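Section 4: Sorting before the wash

Now for the fun part! Your Purnier home laundry set is in place, and a good sort makes everything after it go faster.

1. Gather everything in one spot. A chair works great – you can reach the whole heap without bending.

2. Pull out the heavy items first. Jeans and other denim go in their own pile.

3. Empty every pocket and close the zippers.

4. Separate whites from strong colors. Look between the layers, where a small bright piece loves to hide inside a big white one.

5. Shake out each garment and place it in the matching Nastell bag. Fill each bag to the 2 mark and no higher.

CAUTION: Never wash a new red garment with whites. Give it a first wash alone, in cold water.
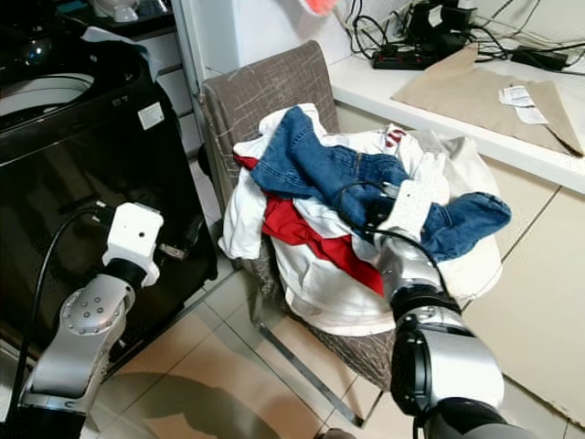 Fig. 4. Mixed load on a chair: denim on top, red between the whites.

NOTE: Large white cloths can take up a whole bag, so load those first and tuck the smaller whites in around them.

6. Tie the bags and go on to Section 5, Choosing a cycle. You're ready to wash!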